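Against the Matching Set

My sister-in-law got married again this spring (lovely guy, very tall) and the registry had a box of 22 matching dishes on it. Plates, bowls, little bowls, mugs, all in the same oatmeal color with the same tiny speckle. I bought it for her, because I'm not a monster, and I spent the whole drive home to Pralbridge arguing with the windshield.

I don't like matching sets. I never have. I think they make a kitchen feel like a place you're renting for the weekend, and I think they make people nervous. You break one bowl and now the set is "down to seven" forever. Every time you have people over you remember the bowl. I grew up with a set like that. It had a gold edge and lived behind glass, and my mother counted it after Thanksgiving the way a bank counts its drawers. We got to eat off it maybe twice a year and we all held our forks like they might go off.

What we used on all the other days was junk, and I can still tell you every piece of it. There was a green plate with a fork scratch shaped like a seven. There was a cereal bowl from a gas station giveaway that my brother and I fought over for most of the eighties. There was a big ugly brown cup that only my grandfather used, and when he died it sat on the shelf a good long while before somebody finally made cocoa in it. I couldn't draw you the pattern on the good china if you paid me.

So when I moved into my own place I decided I'd buy my dishes one at a time, used, and never two alike. I've stuck to it. Most of mine come from Ruria, the secondhand place out past the car wash, where the mugs are 60 cents if you catch the right shelf and two dollars if you don't. It smells like candles and old luggage in there and I love it. I go in July when it's too hot to do anything else, and I stand under their one good fan with a gravy boat in my hand, thinking about my life.

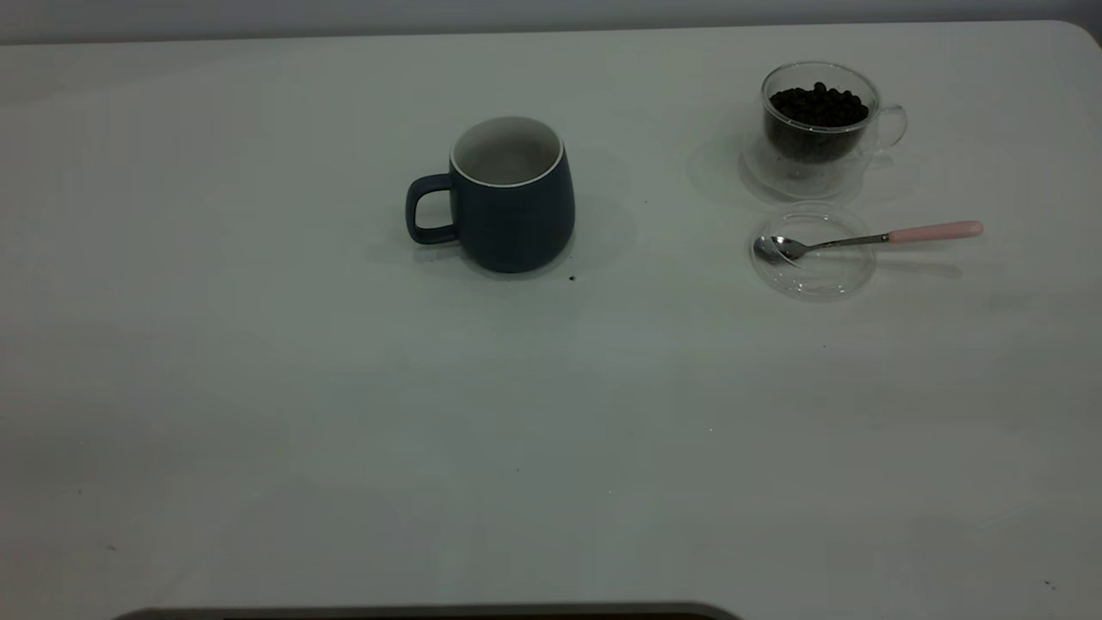
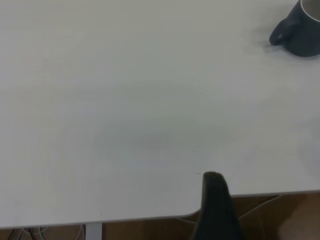

The argument I always get is that a mixed shelf looks messy. Well, sure, it can, if you stack it all up on the counter and walk away. But I think people say "messy" when they mean they've never looked at one piece at a time. Take a plain dark mug with a matte finish and put it on a white table with some room to breathe, and it doesn't need five brothers lined up next to it. It's got a shape and a handle and it gets to be a mug. I feel the same way about chairs, but I've been told to keep this to dishes.

The second argument is about guests. What do you do when company comes and nothing goes together? You let them pick! It's the best part of the evening. I open the cupboard and people go quiet for a second and then they reach, and they nearly always know which one they want. My neighbor goes straight for a soup cup with 2 handles, like a toddler, and she's a retired judge. You learn something about a person. With a matching set you learn that they take milk.

Now, I'll give the other side its due. Mixed bowls don't stack worth a darn. I have one stack of 6 that leans so badly I open that cupboard with my left hand out, ready to catch. And plates of different sizes are a real pain in the dishwasher — there's one big platter I have to wash in the sink every single time, and I grumble about it every single time. If you've got small kids and a job that eats your evenings, buy the box, put it in the cupboard and don't give me another thought. I mean that.

What bugs me is how the box became the grown-up thing to do. Somewhere along the line we all agreed that you have odds and ends when you're young and broke, and then you get a real job and you "upgrade." I saw an ad from Cuter the other week, one of those places that'll sell you a whole kitchen in a single click, and it had the word "finally" in it. Finally! As if I'd been eating out of my hands. There's a Namboodiri catalog that comes in my mail too, and every table in it is set for eight with everything the same, right down to the salt dish, and I've never once wanted to sit down at any of them.

My sister-in-law called last week, by the way. She loves the dishes. She's already broken a bowl, and she asked me if they still sell that color. I told her I'd keep my eyes open at Ruria, and I will, but I'm going to bring her back something orange.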